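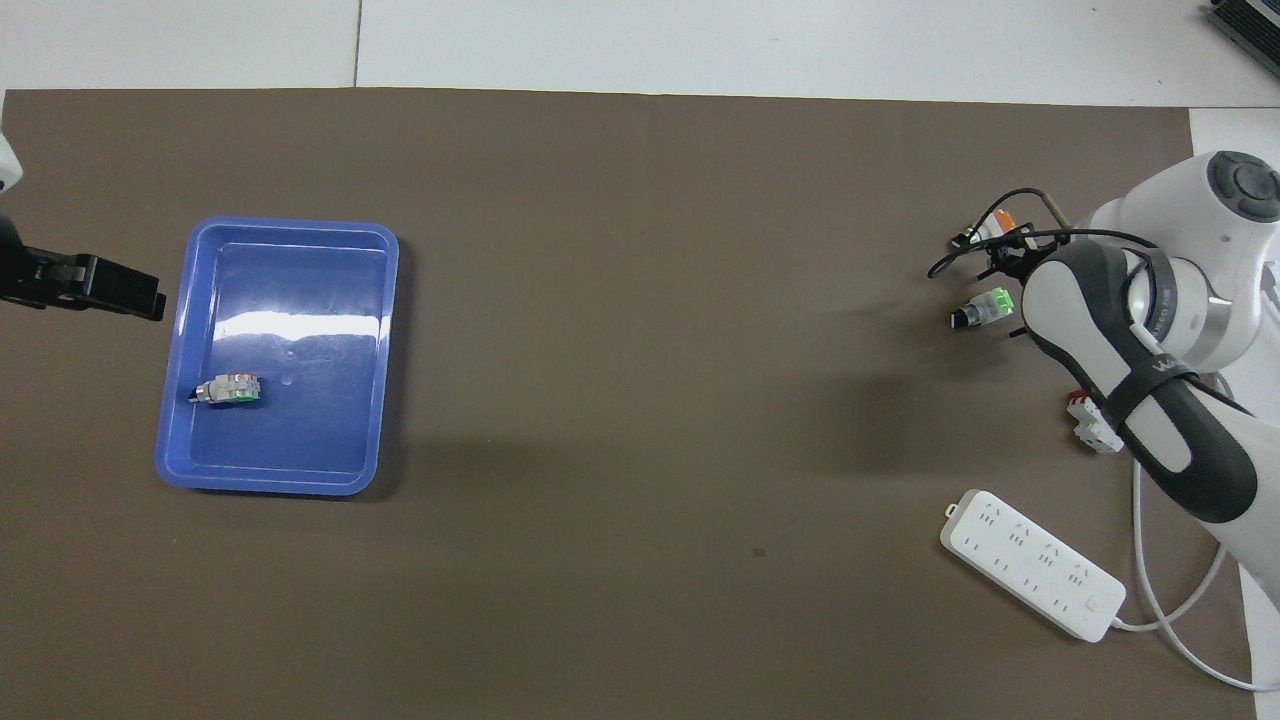
PARTS AND BENCH

Lists > Estancombe Repair > Parts and Bench > Thread

From: Lionel Hollis
To: estancombe-bench
Subject: Re: Terminal connectors, again

Garba, I read your message twice and then went and sat with my coffee for a while. My answers are in between yours.

> Can we please agree on what the blue tray is for? I went in to
> find one of the gray connectors and found screws, a fuse and
> what I believe was a raisin.

The blue tray is for terminal connectors. It has been for terminal connectors since I bought it, and I bought it in a moment of optimism. The gray one with the green and red on it lives there, down at the lower left, and looks like the last guest at a party. The green-and-white ones and the orange-and-white ones are supposed to join it. I don't mind which way up they go in. I do mind raisins.

> Also, does the color mean anything? Darius says green is ground
> and Sławomir says it means whatever the box it came in says.

Sławomir, and it pains me to type this, is closer. We got 1,910 connectors from the Cieślak clear-out and they came from more than one maker, in bags that had been opened and refilled by persons unknown. Read the marking on the side. If you can't read the marking, borrow my magnifier. If you can't find the magnifier, Darius has it.

> And is anybody going to sort the rest? We have the Vusix panel
> rebuild coming up and I'd like to know what we own.

Yes, us. I'd suggest 80 to a bag, one kind per bag, with the label on the outside. Last time the labels went on the inside, facing in.

For the record, the sorting goes like this. Tip a handful onto the brown mat, since the white tabletop hides anything white. Match by body color first and accent color second. Anything with a chewed screw head or a cracked case goes in the jar. The jar is final. I have seen people go through the jar at closing time with a hopeful look, and I would like it to stop.

Darius asked me privately whether switch modules count as connectors. They don't. They get their own box as soon as one of you gives up a box.

Now the power strip.

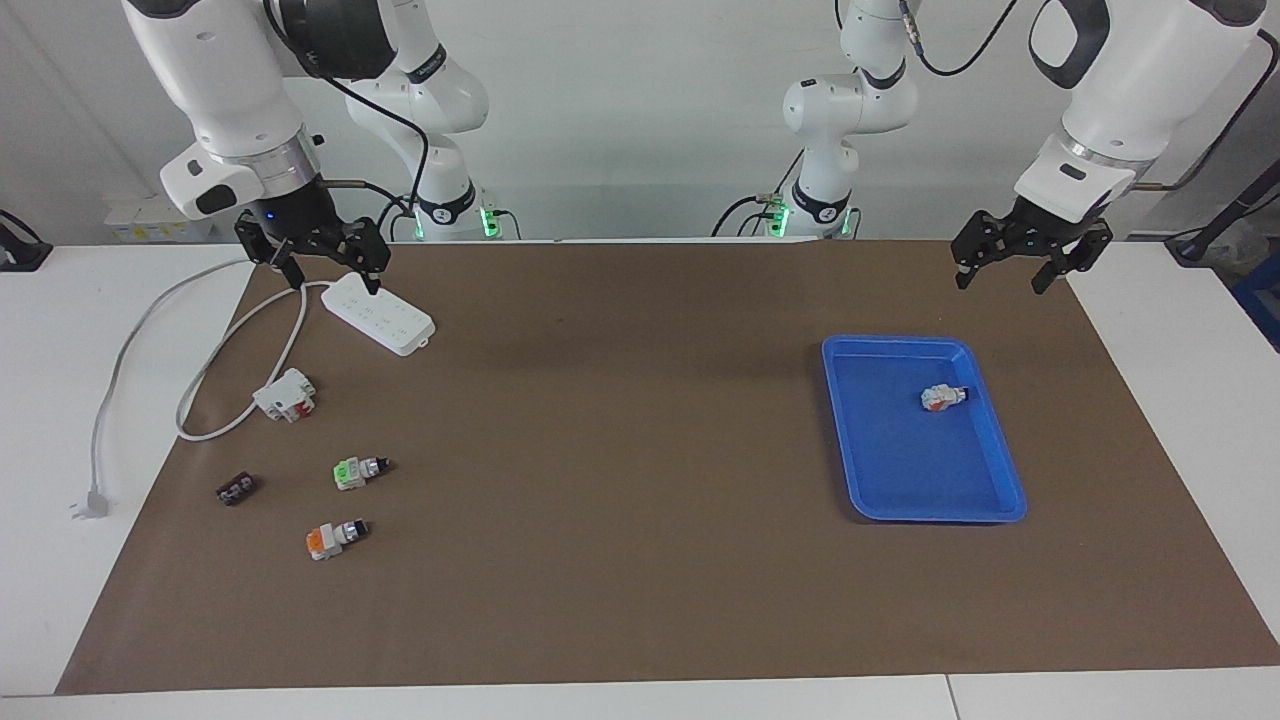

Estancombe, Mar 12, 2023

I'm raising the white strip because it is on the mat again, lying at an angle with its cable looped all over the left-hand side. The plug is off on the white part of the table, and the little switch module with the red front has ended up on its side next to the loop, with three more bits scattered beyond it. So there go four small parts that were one tug away from the floor, and I'm the one with the knees.

Wind the cable, please. A loose figure eight and one of the cloth ties. I bought five ties and can account for two.

Miłosz wants to know if the strip can be fixed to the back edge of the table for good. I'm in favor, provided he measures first. The coat hooks at Prurkov are still at a height suited to some very tall children.

If you can do an evening of sorting before the panel work starts in June, reply to the list and leave me out of the private copies. I got four of those last time and they disagreed with one another. Bring reading glasses. I'll bring bags and a marker that works.

Lionel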